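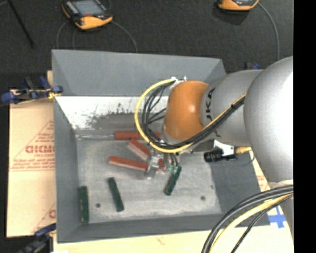

穀物の粉じん爆発は、なぜ原料が燃えにくい倉庫でも起きるのか。

粒のままの小麦や大豆は着火しにくいが、搬送中の摩擦で生じる微粉は表面積が桁違いに大きく、空気中に一定以上の濃度で浮遊すれば、わずかな火種で一気に燃焼が広がるためである。

この現象に必要な条件は、可燃性の粉、酸素、着火源、粉の分散、そして空間の密閉の五つに整理される。前の三つは通常の火災と変わらない。設備の設計者が手を焼くのは残る二つで、サイロ、バケットエレベータ、集じんダクトはいずれも、粉を舞い上げながら囲い込む構造になっている。

港湾地区で穀物を扱うペイショト社のサイロは、最も古い棟の基礎が1873年の煉瓦積みである。上屋は何度も建て替えられ、現在は鋼板製の貯槽が並ぶ。保全を担当するイヴォネ・ブランダンによれば、点検の重点は貯槽本体よりもエレベータの脚部に置かれている。脚部ではベルトの片寄りが軸受の過熱を招き、底にたまった粉が熱を逃がさない。軸受の温度は常時監視し、外気温との差が57度に達した時点で搬送を止める設定である。

一次爆発そのものの規模は小さいことが多い。被害を大きくするのは二次爆発である。最初の圧力波が梁や配管の上に積もった粉を振り落とし、新たな粉じん雲をつくる。そこへ火炎が追いつく。堆積の厚さが1ミリに満たなくても、床面積に対する割合が高ければ十分な濃度になりうる。このため清掃の基準は床よりも高所の水平面を優先して定める。

清掃の方法にも制約がある。圧縮空気で吹き飛ばせば、自ら粉じん雲をつくることになる。掃除機を使う場合は防爆仕様のものを選び、ホースとノズルの接地を確認する。ペイショト社では梁の上面に傾斜板を取り付け、粉が留まらないようにした。傾斜は60度で、当初の45度では湿度の高い時期に付着が残ったという。

着火源の管理では、静電気の扱いが議論になりやすい。粉体が樹脂製の配管を流れると帯電し、接地されていない金属部品があれば火花放電に至る。設計事務所ドゥヴスのジャクソン・モリンは、改修時に継手だけを樹脂に替える例を問題視する。「一か所の絶縁で、その先の金属管がまるごと浮く。図面では見落としやすい」。同事務所では、改修後に区間ごとの抵抗値を測り直すことを標準の手順としている。

圧力を逃がす設備としては、爆発放散口が広く使われる。一定の圧力で破れる薄い板を壁面や天井に設け、本体の破壊を防ぐ。必要な面積は、容器の容積と強度、粉の爆発特性から求める。容積がおよそ800立方メートルの貯槽では、屋根面の大半を放散口に充てる計算になることもある。放散の先には火炎と未燃の粉が噴き出すため、通路や隣接建屋の窓を避けた配置が前提となる。屋内設置で向きが確保できない場合は、消炎機能付きの放散装置か、抑制剤を噴射する方式を検討する。

隣の設備への伝播を断つ遮断弁も欠かせない。検知から閉鎖までの時間と、火炎がダクトを進む速度の兼ね合いで、弁の設置距離が決まる。近すぎれば閉まる前に火炎が通過し、遠すぎれば管内で加速した圧力に弁が耐えられない。

1月の定期停止では、2基のエレベータを開放し、バケットの取付けボルトと脚部の堆積を確認した。記録をまとめたラィッサ・ポルテラは、摩耗の進み方が左右で異なる点を挙げ、ベルトの張力調整を次の工程に加えている。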